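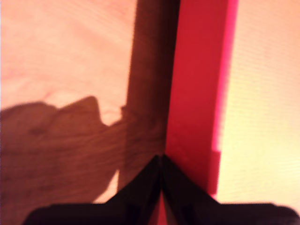

Red surface beside a dark brown band, close up.

Stustport > Visits > Packaging and storage

Open afternoon at Enetti: reusing the retail shoe box
April – by Kevin Breathnach

Enetti opened its Stustport office to visitors for an afternoon on small-parts storage. The subject was narrow: whether a retail shoe box can serve as a standard container for desk items and short-term records. Deividas Paulauskas led the session. His department keeps 159 boxes in circulation, of which 100 are on shelves and the remainder at desks.

The desk demonstration used a pink-red Nike box. The end label reads NIKE COURT ROYALE, size 7.5, with a barcode on the left and a QR code at lower right. Enetti leaves retail labels in place and records the barcode digits in its own register, so no second label is applied. The semicircular notch gives a finger grip at the front. Board wear begins at the fold and at the corners, and boxes are graded on those two points only.
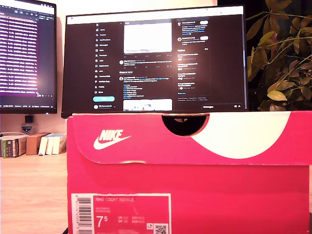
Can a box with creased corners stay in use?
Creased corners are acceptable under the Enetti grading as long as the lid still closes flat. A torn fold moves the box to recycling.

Paulauskas then covered lids. At a desk, the lid may be left open or propped next to the box while items are being sorted. On a shelf it must be closed. The stacking limit is 8 boxes for light contents and 2 for paper. I asked for test data behind the second figure and was told it came from Briruver, the shelving supplier, and had not been repeated in-house.

Desk space was the weak point of the method. A shoe box standing in front of a monitor hides part of the lower bezel, and cables have to be routed past it. The propped lid takes up further width. A shallower tray would suit a desk better, though it would not stack with the existing stock.

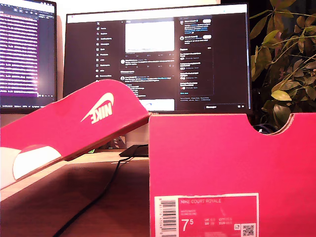
Shelving and register

The second half was held in the storeroom. Shelves are Carretero units with fixed spacing, and boxes sit label outward. The register is a plain spreadsheet – box number, barcode digits, contents, date of last check. Retrieval was quick for boxes entered correctly. One box had been returned to the wrong bay and took several minutes to find.

Handouts with the grading rules were available at the door. The next open afternoon will cover padded envelopes.

Filed under: Site visits, Cartons and board, Office storage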